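Gripper hand keeps knocking the target over, what am I doing wrong?
Posted in Home Builds and Shared Workshops

Rochelle Mahuika
Got both arms going on our build at the Tamihana workshop and I'm stoked, but the right hand is driving me up the wall. Small stuff it can pinch, but anything round, or the rubber chicken, gets shoved along the cloth before the fingers close. Bench as it stands:

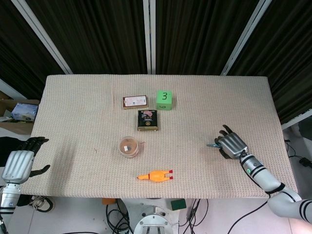 Replies

Dinesh Selvanayagam
Love the chook! I'd look at your approach first. Bring the hand straight down from above with the fingers already part way closed, then drop the speed for the last 10 mm (mine was hopeless until I did this). Start with the foam cube, it's a nice forgiving shape, and leave the round tub till later. Also pull that cloth tight and clamp it under the edge, or it'll creep and your positions will be out by arvo.

Neville Fairclough
Had the same with mine in July. New fingertips fixed it.

Ottó Balogh
What Dinesh said, plus tidy up those cables around the base! I snagged one on mine and spent 3 evenings chasing a "calibration" fault. I log every grasp too, up to 2000 now, and the bad ones are nearly all the same wrist angle.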